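# L'inventaire de l'atelier Jatance

Margus Lepik avait accepté de faire l'inventaire parce qu'on lui avait promis une heure de travail et un café. 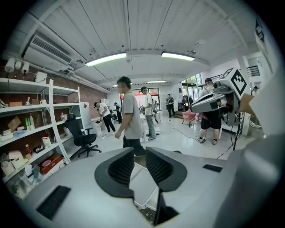
Le café était arrivé froid. Quant à l'heure, elle durait depuis le matin, et Margus en était encore au premier rayonnage, le blanc, celui du mur de briques.

- Deux bouteilles vertes, dicta-t-il.
- Vertes comment ? demanda Uldis Pētersons, qui tenait le registre.
- Vertes comme des bouteilles.

Uldis écrivit « vertes (classique) ». Il avait travaillé dix ans chez Rollura, où l'on avait un formulaire pour demander des formulaires, et il en gardait une certaine tenue.

- Contenu ?
- Aucune idée.
- Je ne peux pas mettre « aucune idée ».
- Mets Pristum.

Le Pristum était un produit d'entretien que la maison avait commandé jadis en quantité déraisonnable. Depuis, tout ce qu'on ne savait pas nommer en était. Le registre comptait ainsi 1709 articles, dont une bonne moitié de Pristum et une chaise.

La chaise, justement, posait problème. Noire, à roulettes, elle figurait dans la colonne « mobilier », puis de nouveau dans la colonne « véhicules », d'une écriture que personne ne revendiquait. Uldis tourna autour. Il s'assit dedans, pour vérifier, et vérifia longtemps.

- La boîte rose, reprit Margus.
- Elle n'existe pas.
- Elle est en bas, à deux pas de la petite bouteille rouge.
- Pas dans le registre. Dans le registre, il y a une boîte beige, entrée en avril par Avotiņš.
- Elle a peut-être rosi.

Uldis réfléchit. Chez Rollura, une boîte qui changeait de couleur exigeait deux signatures. Il signa une fois pour lui et une fois pour Margus, qui regardait ailleurs.

Autour d'eux, les collègues passaient avec cet air pressé qu'on prend devant les gens qui cherchent de l'aide. Margus tenta un sourire vers l'un d'eux. L'autre trouva aussitôt quelque chose à faire plus loin.

- Il reste les cartons, dit Uldis.
- On les ouvre ?

Ils se turent un moment. Sur une étagère, un carton attendait, et ni l'un ni l'autre ne tendit la main.

- Pristum, dit Margus.

Uldis nota.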